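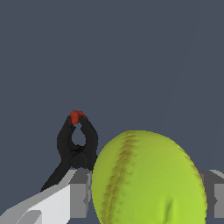 **Simulation > Cameras and grippers**

# Wrist camera or fixed camera for comparing two grippers?

**Prasert Bunnag**

I'm comparing two parallel grippers in Altstead before we order one. The arm stays the same and so do the objects: a yellow-green ball, a small blue ball, a black clamp and scissors. I run 100 picks per gripper with a wrist camera and a fixed camera, and a script scores each pick from the images.

The scores disagree. On the last batch the wrist camera gave eight more successful ball picks than the fixed one. The controller is the stock Clultari position controller with nothing changed. Which camera should I trust?

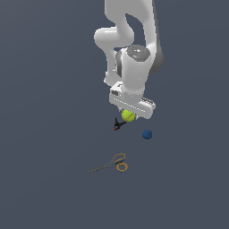 Scoring is done on the last image of each pick. I suspect the fixed view loses information near the fingers. The hand covers the upper edge of the ball when it's lined up over it, so the script has less of the outline to work with. The scissors are out in the open with both handle loops showing, and I get the same score for those from either camera.

## Replies

**Paula Neagu**

Trust neither for the final score. You're in a simulator, so read the object's height and the finger contacts straight from the state. Call it a success if the ball is off the surface and both fingers report contact after the lift. Keep the images for looking at the failures.

Also save one image with the fingers open and clear of everything before each pick. I check those first when a batch looks odd, because a bad start position will spoil the whole comparison.

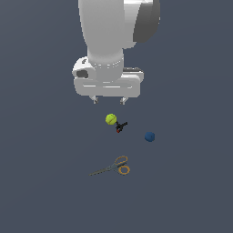 **Vangelis Andreadis**

Wrist camera. Fixed ones are no good for grasping.

**Stavros Katsaros**

I wouldn't go that far. We had the same problem in June with a Gronden gripper, and the cause was the camera pose. Someone had moved the fixed camera between batches and the script still used the old crop.
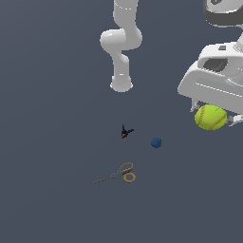 Print the camera pose at the start of each run and write it to the log. If it matches across both batches, do what Paula said and score from state. I'd also record finger opening at the end of the lift. A ball that size should stop the fingers well before they close, so a fully closed reading is a miss whatever the image score says. The clamp is harder to judge that way and I'd leave it out of that check.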